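Donating good used clothing after a house clearance: what will be accepted?

Posted in Willell Community Help, Household and Donations
14 July 2024

Monique Hamel

I am acting as executor for a relative whose flat in Huet must be cleared by the end of the month. There is a considerable quantity of men's clothing, chiefly shirts and knitwear, most of it in sound condition. I should be obliged for guidance on the following points. Must every garment be washed beforehand, even where it has plainly been laundered and put away? Are items with a missing button refused? Is a receipt issued for the estate file? I have read the notice at the Kollia collection point, but it refers only to "clean and wearable textiles" and gives no further detail. I do not drive, and would prefer to make a single delivery.

Régis Tanguy

I have dealt with donations at Kollia since May of last year and can set out the present arrangements.

All clothing should be washed before delivery, including items taken from storage. Garments which have been in a closed wardrobe for a long period often carry a smell that is not noticed by the household, and the sorting room has no laundry of its own. Please do not use scented sprays.

A missing button does not lead to refusal. Kindly pin a note to the garment. Shirts with worn collars, stained underarms or torn seams should be placed in a separate bag marked "rags", as these go to textile recycling and are not offered for sale.

Each bag may weigh up to 80 newtons on the hanging scale by the door, or in ordinary terms a bag that one person can lift without strain. Larger deliveries are received at the rear entrance by appointment, and the desk can arrange collection from Huet where the donor has no vehicle. Two weeks' notice is requested.

A receipt is issued on request. It records the number of bags and the date, and gives no valuation. Should the estate require a valuation, this must be obtained elsewhere before the goods are handed over.

Before bagging, lay each shirt flat and face up, and check the collar, the placket and both sleeves. Pockets should be emptied. We have had spectacles, keys and on one occasion a savings book.
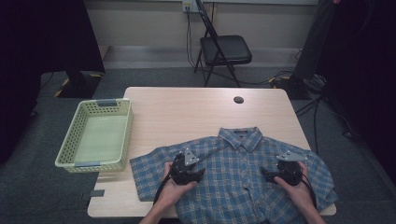
Short-sleeved check shirt laid flat on a table, collar at the top.

Once checked, shirts may be folded or rolled. Hangers are not required.

Grolach

The Kollia desk closes for lunch, which the notice does not mention. Also they would not take my ties. Ring first.

Monique Hamel

I am grateful to both respondents. I shall telephone regarding collection and will ask about the ties.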